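From: Hala Ouazzani
To: building-users list
Date: 05/10/2019
Subject: Re: [building-users] Echo in the big room, any ideas?

Bradley Naylor wrote:
> Has anyone had any luck with the echo? Had a call in there with the
> Londix people and they gave up on me after ten minutes. I've been told
> carpet tiles would sort it but the quote from Camacho was 2151 and that
> was without fitting. Also is the ceiling ours to touch or the landlord's?

Bradley, all,

Quick one as I'm between meetings. Carpet won't do much for you. It takes the edge off footsteps and chair legs but speech is bouncing off the hard stuff higher up. We had this at Arnness, spent the money on the floor, and could still hear every word from the far end.

Ceiling is the landlord's. Lease says no fixings without written consent, page 84 I think, Refugio has the full copy. Hanging anything off it means asking first, and last time that took till March. 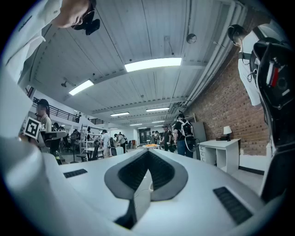
Big room, with the ribbed ceiling going back.

The long panels all run the same way, so my guess is baffles hung across them would do more than baffles hung along. Guess only, I'm not an acoustician!! Rutilio did a clap test on his phone and got a horrible flutter near the middle, much less by the door.

Cheaper things to try before anyone signs anyhting:
- freestanding screens, Hudelon do a felt one for 151 each, no fixings needed
- bookcases against the long wall, full ones
- taking calls in the small room (yes I know it's always booked)

Soledad, could you ask the agent if clip-on baffles count as a fixing? Ticket 1022 is still open, so just add it to that.

Will look at replies tonite.

Hala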